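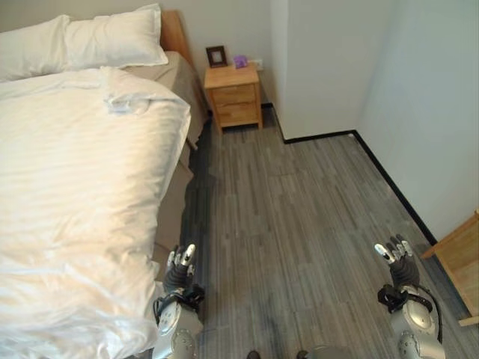
Marloes Stevens replied:
I'd keep doing it yourself for as long as you can stand it. We handed our linen to a laundry service in the spring and I'm not convinced we gained much. The sheets come back flat, I'll give them that, but we have less say in when they come back, and two of our fitted sheets turned into somebody else's.

Jelle Bakker wrote:
Thanks Marloes. Going over it again for those who missed the first page: we let four flats in Balton under the name Desura, mostly short stays. All the bedding goes through our own two machines in the cellar. Last year it cost us more than £2000 in powder, electricity and water, and that's without paying anyone for the ironing. Limen have offered to take the lot on a weekly contract. My partner wants to sign. I don't, or not yet.

Kofi Owusu wrote:
What does the contract say about lost items? I've been with Limen for a while and the washing is good. The paperwork is poor. If a pillowcase goes missing you have to report it the same day the bags come back, before 5 pm, and if you've got a changeover on you won't have counted anything by then.

Siebe Cuypers wrote:
You're all leaving out the cost of your own time. I did my own washing for six years and told myself it was cheap. When I wrote down the hours I was working every summer evening for nothing. Get rid of it.

Jelle Bakker wrote:
Fair enough, but I don't mind the hours so much. I do mind running out of sheets on a Saturday – sorry, on a changeover day, ours move about – because a van is stuck somewhere.

Siebe Cuypers wrote:
Then buy more sheets. Three sets a bed and the van can be as late as it likes.

Godelieve De Smet wrote:
Three sets a bed is a lot of money up front, Siebe, and you need somewhere dry to put them. Before Jelle buys anything I would look at what is being washed. People wash far too much. The duvet cover, the sheet and the pillowcases have to go in after every guest. Mattress protectors should go in as well, although I know some of you leave them for a second stay. The duvet itself doesn't need it each time unless there's a mark on it.

I also gave up on white fitted sheets. Ours are a sandy colour now and they last longer before they look tired. Guests see white on top and don't care what is under it.
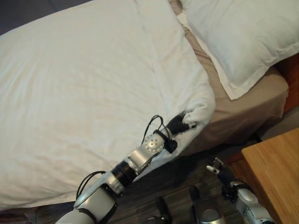 White duvet, beige fitted sheet

Marloes Stevens wrote:
I've gone the other way, all white everywhere, so I can boil the lot in one load. With two colours you have two piles, and one of them is always too small to be worth putting on.

Godelieve De Smet wrote:
I don't find that. With four flats there's always enough for a full load of each.

Kofi Owusu wrote:
Agree with Marloes. Coloured sheets fade unevenly as well. After a year you have a cupboard full of sheets that nearly match. I bought beige ones once, from Nijs, then bought the same ones again the next September, and side by side they could have come from different shops.

Jelle Bakker wrote:
We have Nijs too, the 400 thread count. The cloth is fine. The elastic went on several of them within the first year, and I blame our dryer for that and not the shop. I run it too hot when I'm in a hurry.

Siebe Cuypers wrote:
400 is too fine for letting anyway. Takes longer to dry, creases more, and no guest has ever mentioned thread count to me. Get a plain percale or a cotton and polyester mix. You'll halve the ironing.

Marloes Stevens wrote:
I can't sleep in polyester mix and I don't put guests in anything I wouldn't sleep in myself. We'll have to differ on that.

To get back to the ironing, I've stopped doing fitted sheets altogether. Take them out of the dryer while they're slightly damp and put them straight on the mattress, pull the corners down hard and leave the bed open for an hour. Most of it drops out. Pillowcases I still iron. People have their faces on them.

Godelieve De Smet wrote:
Damp sheets straight on the mattress would worry me. An hour isn't long, and in winter ours would still feel cold by the time the guests came. I dry them fully and fold them as soon as they come out. If they sit in the basket overnight you've lost.

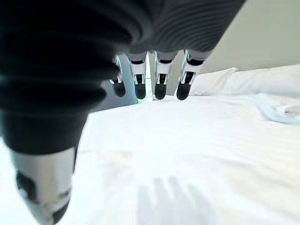 Can duvet covers go in the same load as towels?
They can, but towels shed fluff onto the covers and need longer in the dryer, so separate loads work better.

Kofi Owusu wrote:
That's what I do too. And button the covers up first, or you'll find all your pillowcases inside one of them, soaking wet.

Jelle Bakker wrote:
Ours have poppers and half of them come undone in the wash. Same result.

I've asked Limen whether they'd take only the duvet covers and sheets for a trial month and leave the towels with us. They said they'd have to ask. Kofi, did you get a trial, or did you sign for the full year?

Kofi Owusu wrote:
Full year, but I didn't ask for anything else. Get the bit about lost items in writing before you start, even for a trial. I'll look out my copy tonight and send you the wording.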